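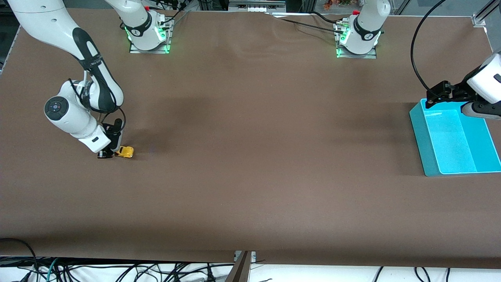
My favorite failure of the summer is a robot that let go too early and then reported that everything had gone fine. I have been telling people about it for weeks, and I want to argue that faults like this one deserve far more love than they get. Put two arms to work on a simple job, tidying toys into a tray, and most people will watch the wrong arm. They watch the one going after the little yellow car. I did too! But the arm that taught me something was the other one, with its fingers clamped on the rim of the blue tray, one corner up off the cloth. Holding a tray still sounds like no job at all. It is where the whole thing came apart.

The controller software, a package called Flevix, was set up so that either arm could declare the task finished. The holding arm measured its grip by how far its fingers had closed. When the rim slid a little in the fingers, they closed a little more, the software read that as a release, and the release was the last step in the script. So it opened, the tray dropped at one end, and the log said "complete." The other arm was still halfway through its reach. Neither arm had been told that the other one's opinion mattered.

Nothing was hurt. The tray is plastic and the fall was tiny. Wolfram Kohlhase, who has been fixing machines far longer than I have been writing about them, found it late in the evening and called me, delighted. I understood why. A crash stops you. Somebody hits the red button, everybody gathers, there is a report. A false "complete" goes into the pile with the good runs, and the pile was 2,000 runs deep before anyone thought to compare the log with the video. Wolfram pulled 200 of them and watched every one, with a notebook and a great deal of coffee. He found the early release in 2.

Two in 200! You can see how that gets waved through. Benedikt Lenz, who manages the project at Setier and whom I like very much, told me that a rate like that is perfectly livable for a sorting job with toys. He's right about the toys. My quarrel is with the word "complete."
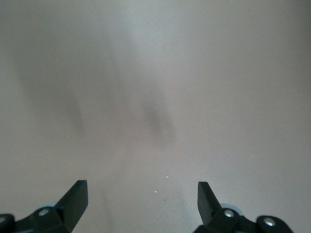
A gripper can be wide open for any number of reasons. It has finished, or it hasn't started, or it dropped what it had. The finger position is identical in all of them, and a system that works out success from finger position is guessing. It guesses well most of the time, so people stop checking, and then somebody moves the same code to an arm that holds a glass door while a person works behind it. That is the part that makes this a safety matter for me. Code travels. The comment that says "fine for light plastic" tends to stay home.

The fix took an afternoon, and I love it. The holding arm may no longer end a run by itself. It has to hear from the other arm first, and after any release the wrist camera takes a look before anything gets written to the log. If the look and the fingers disagree, the run is marked "unknown" and a person decides. Benedikt worried that "unknown" would look bad on the weekly sheet. I think it's the best word on there, and I'd like to see a column for it on every sheet like it.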